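Thread on repainting a rented back room, now that it's finished. I had a few messages asking how it went so I'm putting it all in one place. Numbered so you can skip.

1. Background. I moved to Fletden in the spring and the flat came with one room in a dark mustard. The landlord said I could paint it any pale colour as long as I told them which one and left the spare tin behind when I go. I got that in writing by email. Do the same if you rent.

2. Budget was 200 pounds for everything, including brushes, rollers, filler and dust sheets. I kept all the receipts in an envelope on the fridge. I came in under, but only because I already had a stepladder.

3. I got the paint from Girard on the ring road. They mix to order and the person on the desk was patient. Two shops nearer to me only had the ready mixed whites, which all looked yellow once I got the sample cards home.

4. Sample pots. I bought three greys and painted each one on a sheet of lining paper, then moved the sheets about for a week. I'd do this again. A patch painted straight on the mustard told me nothing at all, as the old colour made every grey look lilac.

5. The one I chose is called Irneck. It's a light grey. On the card it looks dull and I nearly put it back. On the big sheet it was the only one I didn't get tired of.

6. Washing down. Sugar soap, warm water, a big sponge, then clean water after. The water went brown straight away. Someone had smoked in there at some point. Start at the bottom and work up, or you get runs down the dry part that are hard to shift.

7. Filling. There were holes from old shelves and one long crack by the door. I used ready mixed filler for the holes and went over the crack with flexible filler from a tube. Left it overnight. Sanded it by hand with a block. Wear a mask, and shut the door to the rest of the flat.

8. I did not sand the crack well enough the first time. You can't see it when you're facing it, but you can feel the edge with your fingers. I went back to it after the first coat, which meant touching in a patch. Check with your hand before you open the paint.

9. Primer. Dark colours need it. I tried to skip it in one corner to save money and the mustard came through two coats. One coat of stain block over everything would have been cheaper than the extra topcoat I ended up using.

10. Rollers. Medium pile, and pay a bit more than the cheapest. The cheap sleeve I started with shed fluff for the whole first wall and I had to pick it out with tweezers. The better one was from Sonditz, and it washed out fine afterwards.

11. Order of work that suited me: cut in the edges of one wall with a brush, then roll that wall while the edges are still wet, then go on to the next. I had read that you can cut in the whole room first. When I tried that, the edges dried and left a darker band like a picture frame.

12. Don't press on the roller when it starts to run dry. Load it again. Most of the lines on my first wall were from pressing. Finish with light strokes from top to bottom, all going the same way.

13. Drying. The tin said four hours. The flat is damp so I gave it a day between coats with the window on the latch. The room smelled for a couple of days and I slept with the door closed.

14. Matt or silk. I went for matt on the walls. Silk wipes clean more easily, but it shows every bump and these walls have plenty. If it were a kitchen or a child's room I might have gone the other way. With matt you do need to be gentle when wiping. A damp cloth, no scrubbing.

15. People kept asking what pale grey looks like once it's up. It depends on the light. The same plain grey can go pinkish at one side of a wall and much bluer further along, with softer dark patches in between, and it's all out of one tin. Look at your sample in the morning and again in the evening before you decide. 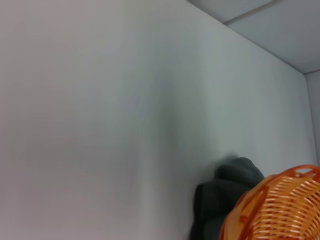
16. Ceilings. I left mine alone as it was already a clean white, and painting over my head gives me a bad neck. If you do paint yours, do it before the walls. You will get speckles on everything below, whatever the tin says about being non-drip.

17. Masking tape. I used it on the skirting and the window frame and nowhere else. Take it off while the last coat is still slightly soft, pulling back on itself at an angle. I left one strip on for two days and it took a ribbon of paint with it.

18. Woodwork. Water-based satin, white. It doesn't smell much and it hasn't yellowed so far, though it's early days. It took longer than the walls did. Skirting boards are miserable to paint. Put an old cushion under your knees.

19. Lamps. My old bulb was a cool white and it made the room feel like a dentist's. I swapped it for a warm one and the grey settled down a lot. If you've painted and you hate it, try a different bulb before you buy more paint.

20. Curtains. I'd planned on dark blue and ended up with plain oatmeal ones from a charity shop. They were 15 pounds for the pair and needed taking up at the hem. I did that by hand and it isn't very straight -- you'd have to be on the floor to notice.

21. What I'd have paid otherwise. I got one quote from a decorator before I started, and it was 975 pounds for the room with the crack made good. It was a fair price for the work, I just didn't have it. If you have high ceilings or a stairwell, I would get someone in.

22. Cleaning up. Scrape as much paint as you can back into the tin before you wash anything. Wrap brushes in cling film if you're only stopping for lunch. Don't tip the rest down the sink. Our tip takes part-used tins if you dry them out with sand or cat litter first.

23. I've written the colour, the shop and the finish on the lid of the spare tin in marker, along with the date I finished, 29th September. It's at the back of the airing cupboard with the leftover roller sleeve.

24. The hall is next, probably after the winter. It has woodchip on it and I've not decided whether to strip that or live with it. If you've taken woodchip off old plaster, tell me how bad it was and whether you hired a steamer or bought one.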